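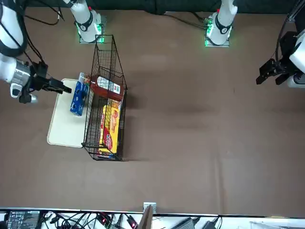
Two robot arms at the grocery table, with black grippers, a cream tray and a wire basket.

Which Robot Hand Is the Best Hand?

Try something for me. Pick up a pencil. Now pick up a cracker. Now pick up a sock.

Easy, right? You probably didn't think about it at all. But your hand did three very different jobs! For the pencil you pinched with a couple of fingertips. For the cracker you went gently so it wouldn't snap. And for the sock you just sort of grabbed, because a sock doesn't care.

A robot has to be told how to do every bit of that. It also has to have the right kind of hand. Engineers call a robot's hand a gripper, and there are lots of kinds, and picking one is a great big puzzle. At the Grønli workshop there is a team that spends its days on this puzzle, and they let us look over their shoulders.

Meet the team

Tyra Engebretsen builds the grippers and takes them apart again. Mawar Menon writes the instructions that tell the arms where to go. Arvid Bråten does the shopping (really!), because the robots practice on things from the grocery store: boxes, packets, bags and bottles.

The project is called Woterlow. Its big question is simple to say: if a robot is going to move groceries between a tray and a basket, what should its hand be like?

Two fingers that go straight in

Look at the gripper on the left. It has two fingers, and it's called a parallel-jaw gripper. Parallel means side by side and always facing the same way, like train tracks. When this gripper closes, its fingers slide toward each other and stay parallel the whole time.

You can make one yourself! Hold your two hands flat in front of you, palms facing, as if you were about to clap. Now bring them together slowly without tipping them. Pick up a book that way. You've just been a parallel-jaw gripper.

What is it good at? Boxes! A box has flat sides, and flat fingers love flat sides. There's lots of touching going on, so the box doesn't twist around. The blue box standing on the tray is a nice shape for this kind of hand, as long as the fingers can open wide enough to fit around it.

What is it bad at? Well, try picking up a tennis ball with your flat hands. You can do it, but the ball touches each hand in only one little spot, and it likes to roll. Floppy bags are tricky too. Squeeze a bag of rice from the sides and the rice just moves somewhere else.

A hand that sucks

Another kind of gripper has no fingers at all. It has a rubber cup, and a pump pulls the air out of the cup. Then the air in the room pushes the box and the cup together, and up goes the box. It's a bit like sticking a plastic cup to your chin by sucking the air out. (Ask a grown-up first, and don't do it for long, or you'll have a red ring on your face at dinner.)

Suction is fantastic for things packed close together. A finger needs a gap to squeeze into. A suction cup only needs a flat patch on top. Tyra has a suction hand named Hudix, and it can lift a cereal box lying flat on the table, which is hard for two fingers because there's nothing to get hold of.

But show Hudix a net bag of oranges and all it can do is hiss. Air rushes in through the holes and the cup won't stick. Wrinkly wrappers are a problem for the same reason.

A hand that's squishy

The third kind is soft. Its fingers are made of stretchy rubber with hollow spaces inside. Pump air in and the fingers curl up, a lot like those paper party blowers that unroll when you puff into them, only backward.

Soft fingers bend around whatever they touch, so a peach or a bread roll is no trouble. Heavy things are harder. A big jar can slide right out, and Tyra says she is glad she tested that one over a cushion.

Why use two arms?

You have two arms, and you use both of them more than you might notice. Try opening a jar with one hand. Try zipping up your jacket with one hand! Usually one hand holds still while the other one does the fancy part.

Robots can share work like that too. One arm could steady a basket while the other arm puts something in it. Or one could lift a box, turn it, and pass it across to its partner. Passing is especially hard. If the first hand lets go too early, the box falls. If it lets go too late, the two arms have a tug-of-war.

There's another thing to worry about, and it's bumping. Each arm needs to know where the other one is all the time. Mawar's program draws a make-believe bubble around each arm inside the computer. If two bubbles touch, both arms stop.

The basket is the hard part

A tray is easy. It's shallow, so a gripper can come in from nearly any side. A tall wire basket is a whole different adventure!

The robot has to reach down inside, past the walls, without bonking them. The gripper can't come in sideways, so it has to come from above. Then it needs room to open its fingers once it gets down there. And if things are lying crooked, like the reddish-brown box in the picture, the wrist has to turn so the fingers line up with the sides.

Wire mesh is sneaky, too. Fingertips can catch in the holes. Cameras can be fooled as well, because they see a bit of the basket and a bit of what's inside all mixed together. Imagine looking at your lunch through a fence. You know the fence is one thing and the sandwich is another. A computer has to work that out.

That brings us to eyes. A camera near the wrist gets a close-up look at whatever the hand is going for, and it moves when the arm moves. A camera fixed in one place can watch the whole table, but sometimes the arm gets in the way. Many robot builders like having both kinds of view.

How do you make it a fair test?

Suppose you wanted to find out which of your friends is the fastest runner. You wouldn't let one run downhill and make another run through mud. Testing grippers works the same way. Everything has to stay the same except the one thing you're comparing.

Here are the team's rules:

Every gripper gets the same groceries.
Everything starts in the same spot. Arvid uses a chart to put each item back.
Every gripper gets 20 tries with each item.
A try counts only if the item is lifted, moved and put down without being dropped or squashed.
Each try has to be done in 30 seconds.

They write down every single try, even the silly ones. So far the notebook has 693 tries in it! Mawar says the misses are her favorite pages. A miss tells her what to fix. When the parallel-jaw fingers kept slipping on a shiny packet, Tyra glued thin rubber pads to the tips and they ran the whole set again from the beginning.

So who won?

It depends on the shopping list. For boxes with stiff sides, the two-finger gripper did best. For flat things lying down, Hudix was the champion. For fruit, the squishy hand beat them both, and it didn't leave a single bruise on the pears.

Next the team wants to try a hand that mixes two ideas, with a small suction cup tucked between two fingers. They've already picked a name for it, Pronavness, and the first drawing is taped to the workshop door. Testing starts in January.

Be a gripper tester at home

You will need: a pair of kitchen tongs, a pair of chopsticks, two wooden spoons, a bowl, and 7 small things that won't break. An eraser, a sock, a toy block, a coin and a cotton ball are good ones to start with.

Put your things on one side of the table and the bowl on the other. Use only the tongs to move everything into the bowl. Then do it again with chopsticks, and again with one wooden spoon in each hand. Make a chart and put a check mark for each thing that makes it without falling.

Before you start, guess which tool will win for each thing, and write down your guess. Was the coin as hard as you thought it would be? Now swap the bowl for something tall and narrow, like a big plastic jug, and see what happens to your check marks!

Words to know

Gripper: the part of a robot that grabs and holds.
Parallel: side by side and always the same distance apart, all the way along.
Suction: holding on to something by taking air away.
Mesh: crisscrossed wires or threads with holes in between.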